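Clorport pool to end free towels in September

CLORPORT – The free towel at the city pool is on its way out. Starting in September, swimmers bring their own or rent one at the front desk for $2.

City council signed off on the change late in the evening after a long and at times testy hearing. The vote came in just before 11 p.m. Most of the crowd had gone home by then.

At issue: the laundry contract. The pool sends its towels out to Skulania, the commercial laundry across the river in Painemal, and Skulania wants more money. A lot more, according to pool manager Hubert Marciniak. He told the council the new price would eat up what he has set aside for lifeguard hours over the winter.

"I can wash towels or I can have guards on the deck," Marciniak said. "I'm picking guards."
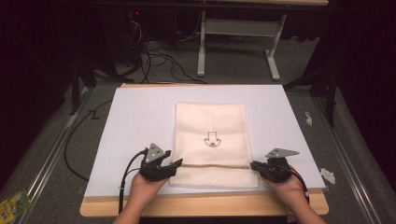 Cream terry towel, folded, with a hand-drawn arrow.

The pool has handed out towels at no charge since it reopened after the roof work. Before that it was bring your own, and older members remember it. Some of them like the old way fine. Others do not.

Irena Zieliński swims in the early session, doors at 6 a.m., and then takes the bus straight to her job. She told the council a wet towel in a work bag all day is no small thing. "It smells. My coworkers know it smells," she said. Got a laugh. She was not laughing much.

Several parents also spoke. The main worry there was swim lessons – kids lose towels, forget towels, leave them on the bus. Marciniak said lesson groups will be able to borrow at no cost through the end of the fall term. After that he will look at it agian.

Skulania sent Wojciech Szczepańska from its accounts office. He said the laundry had held its price flat for the city as long as it could. Gas for the dryers is up, he said, and so is the water bill. The firm washes for the hospital and both nursing homes too, and those contracts went up in the spring. He said the pool was getting the same deal as everyone else.

Asked by council member Szymon Gajewski if a longer contract would bring the price down, Szczepańska said he could not promise that from the podium. Gajewski pressed him. Same answer.

Loss is the other piece of it. The pool wrote off 1,824 towels over the past year, Marciniak said. Gone home in gym bags, mostly, he thinks. A few torn up or too stained to go back out. He showed the council the replacement invoices and there was some muttering from the seats.

Bronisława Kurek, who voted no, said the city should have tried a deposit first. Leave a few dollars, get it back when the towel comes back. She said other pools do it that way and it costs next to nothing to run. Marciniak said he looked into it and the front desk can't handle cash going both directions at the morning rush. Kurek was not convinced. "We are punishing the people who bring them back," she said.

Her motion to delay failed. The main vote followed within minutes, no further debate.

What else changes. Rental towels will be bigger than the current ones and will be washed on site, in a pair of machines the city already owns and has in storage. Hookups still have to be inspected. Members who pay by the year get a card good for seven free rentals, to be used whenever they like. Day visitors pay every time. Hair dryers stay free, lockers stay free. The sauna is a seperate matter and was not on the agenda.
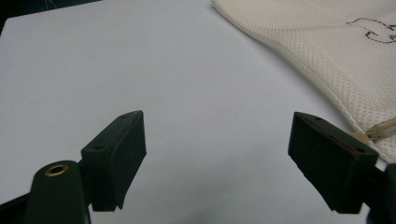 Work on the front desk itself comes next, and that part drew less heat. The old counter is too narrow to hand out towels and check in swimmers at the same time, so it gets rebuilt while the pool is closed for cleaning. The budget is small. Staff brought color samples, and the room leaned toward a pale gray-white top with dark green trim, close to the green against the tabletop in the photo here. Gajewski asked if a top that light would show every coffee ring. Staff said it wipes down. The closing should last two weeks, and swimmers can use the Kuvuvton school pool in the evenings during that time. Passes will be honored there, photo ID required.

Lap lanes at Kuvuvton open at 7 p.m. No diving, no family hour. Parking is in the lot behind the school – not along the fire lane, where cars were towed last time.

Back at the hearing, the last public speaker wanted to know what happens to the towels the city has left. Some 45 bundles are still on the shelves, unopened. Marciniak said the better ones will go into the rental pile if they are large enough. The worn stock goes to the animal shelter in Painemal, which has asked for it before.

Kurek asked for a report in the spring on how many people rent and how many quit their memberships over it. Marciniak agreed to that. He also agreed to put up signs early, by the doors and in both locker rooms, so people don't find out standing there dripping.

Zieliński said outside afterward that she will keep swimming. She plans to ask for a hook in the locker room where a towel can hang till evening. Marciniak, told about it, said he would have to see about space.

Rental cards can be picked up at the front desk once the pool reopens. Refund requests for annual members go to the recreation office at city hall, in writing. The office closes at 4:30 p.m.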